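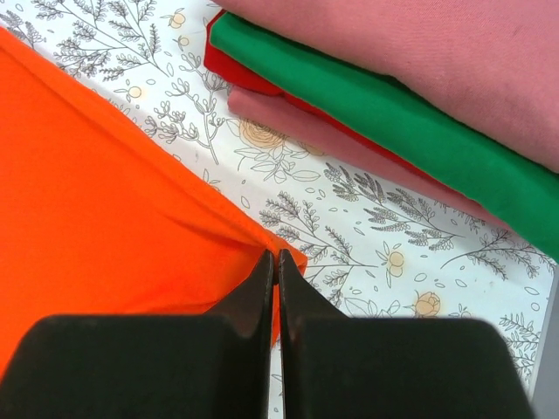 Ticket: Folding table – orange shirts out of square
Product: Trarnden table cover, botanical print
Category: Laundry room / folding and stacking
Opened: 26 September 2022
Status: Resolved, follow-up in October

Problem as reported

Folded shirts from the second table do not stack evenly. The short-sleeved orange shirts are the worst. Each one measures correctly across the shoulders after folding, but the hem end is wider than the collar end and the pile leans after six pieces. The same shirts folded on the bare table in the other room come out square. Detergent is Zanix, unscented, no softener. Dryer is on the medium setting.

Customer asks whether the cover can be returned.

Information requested

1. Size of the cover and how it is fixed to the table.
2. Whether the shirt is folded from the collar or from the hem.
3. Whether the whole shirt is on the table when the first fold is made.
4. Shirt size and fabric.

Reply from customer

Cover is the 50 inch, laid on the table with no clips. Folding starts from the collar. Shirts are adult large, cotton jersey, from the Brendero order. Not sure about item 3. The table is 34 inches deep and the shirt "mostly fits." Photo attached.

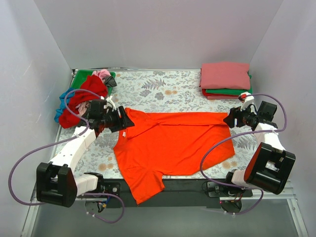

Attachment 1: shirt on the table before the first fold, hem and one sleeve over the front edge.

Analysis

The collar is toward the upper left and the shirt is turned on the table. One sleeve and part of the hem hang down past the front edge. Jersey stretches under its own weight, and the hanging part pulls on the part that is still lying flat. The diagonal crease on the right side fits with this. If the first fold is made in this position, the crease is folded in and the two side edges no longer run parallel.

The upper edge of the shirt is fairly straight in the attachment. An edge that has been pulled straight is easy to mistake for a shirt that has been laid straight. Use the side seams as the reference, as they show twist before the shoulders do.

The print on the cover was considered as a cause. Fern fronds and leafy sprigs run in various directions and give the eye no line to work to. This does not move the cloth, but it does make a turned shirt harder to notice than it would be on a plain or gridded surface. No fault found in the cover itself.

Test 1

Same shirt, same cover, collar placed at the back of the table and centered. Hem still reached the front edge but did not hang. Side seams checked before folding. Result: hem end 2 inches wider than collar end before the change, even after it.

Test 2

As test 1, with the cover clipped at the corners. Cover no longer crept forward when the shirt was pulled toward the front. Small improvement over test 1, mostly in speed – the shirt did not have to be laid out a second time.

Test 3

Folding started from the hem, cover clipped. No difference from test 2. Customer may keep the existing order of folds.

Resolution

– Clip the cover at all four corners. Pace spring clips fit this table edge.
– Lay the shirt with the collar at the back and the neckline tag centered.
– Bring both sleeves and the hem onto the table before making any fold.
– Smooth from the middle outward. Do not pull on one corner to remove a crease, as this moves the crease to the opposite side.
– Check that the side seams are parallel, then fold.
– For sizes above large, turn the table so the long side runs away from the person folding.

Customer confirmed that a pile of the same orange shirts now stands without leaning. Return request withdrawn.

Open items

Customer asked for a version of the cover with a center line. Passed to the product list with no date given.

Customer also reports that the towels from the same load fold unevenly. Towels were not tested under this ticket. Please open a separate one and include the towel size and a photo taken before the first fold.

Follow-up set for October to check whether the clips mark the table edge.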